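Book Handling Assistant (two posts)

Luangrath Library Services, Flusov depot
Part-time, permanent, 24 hours a week
Reports to: Paula Filip, Depot Manager

About the depot

Luangrath looks after stored and lending books for libraries that have run out of shelf room. The Flusov depot sends out and takes back books for 95 branch and college libraries. Most are ordinary lending copies. A growing share are in languages other than English, and the Chinese collection is now one of the largest we hold.

Until last January all returns were sorted and shelved by hand. We now have 8 robot arms working on returns and picking, supplied under a project called Skondetance. The arms pick up a book, turn it so the spine can be read, and place it in a crate or on a shelf. They work from 6 am to 10 pm and people work alongside them on two shifts.

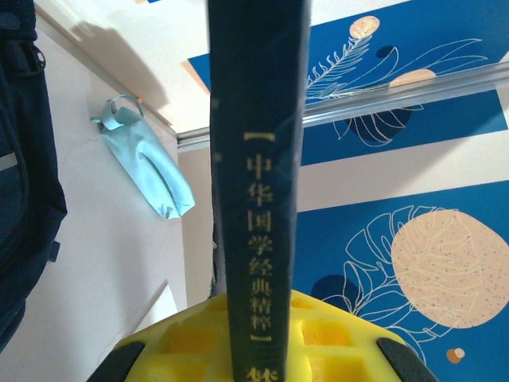
A hardback in the gripper, spine outwards, with its title in gold Chinese characters.

What has changed

We would like applicants to know what the work is like now, as it differs from what many people expect of a library job.

There is much less lifting and walking. Under the old system an assistant on returns pushed a loaded trolley for most of the shift. The arms now do the repeat lifting for books of normal size. Oversize volumes, pamphlets, loose-leaf binders and anything fragile are still handled by staff.

There is more checking. When an arm cannot match a spine to a record, it puts the book in the query tray and goes on to the next one. On a usual day the trays fill with 267 books between them, and dealing with these is the main part of the job. Some have worn lettering or a label stuck over the title. Others have been catalogued wrongly for years and have only come to light now.

There is also more time at a screen than there used to be, in spells of up to an hour. We rotate people between the screen, the trays and the hand-shelving area, and you can ask for a change of station during a shift.

No permanent posts were cut when the arms came in. Four people moved to other duties, mainly repair and cataloguing, and two retired and were not replaced. Agency cover at busy times has stopped. The posts advertised here are new and come from the increase in query work.

What you will do

Clear the query trays and match each book to its record
Correct simple catalogue errors and pass on the harder ones
Shelve and pick by hand the items the arms do not handle
Look over returned books for damage and set aside those needing repair
Stop an arm and restart it using the set procedure
Wipe down the grippers at the start and end of each shift and report worn finger pads
Write a short handover note for the next shift

You will not be asked to repair or program the arms. A technician from Luvley, who maintain them, is on site every morning and on call after that.

What we are looking for

You need to be careful, steady and able to keep your attention on small differences between one title and the next. You should be comfortable using a computer for basic record work. Experience in a library, bookshop, archive or warehouse is useful but we do not insist on it.

For one of the two posts we need someone who reads Chinese well enough to check titles, authors and volume numbers, in both simplified and traditional characters. Please say in your application if you wish to be considered for this post. No language other than English is needed for the second.

No experience with robots is needed. None of the present team had any.

Training

The first three weeks are paid training. You will spend the first week on hand shelving and records, the second at the query trays with an experienced assistant, and the third working near the arms — including the stop procedure, which everyone has to pass before working a shift without supervision. Refresher sessions are held twice a year in working hours.

Hours and pay

Early shift: 6 am to 2 pm
Late shift: 2 pm to 10 pm

Three shifts a week, with the rota given out a month ahead. Breaks are paid. We pay an extra hourly rate after 8 pm. The Chinese-reading post carries a language allowance, paid monthly. Annual leave is 198 hours for both posts, including public holidays.

The depot is on one level with step-free access and there is free parking. The arms make a steady low noise and ear protection is provided for those who want it.

How to apply

Send a CV and a covering letter of no more than one page to Paula Filip at the Flusov depot. Tell us which post you are applying for, or whether you would like to be considered for both, and which shifts you can work.

Shortlisted applicants will be invited to spend two hours at the depot. This includes an interview, a short exercise with a tray of query books and a chance to talk to the shift team without a manager in the room. Travel costs within the county are repaid.

Please contact Paula before applying if you need any adjustments to the process or would like the application details in large print.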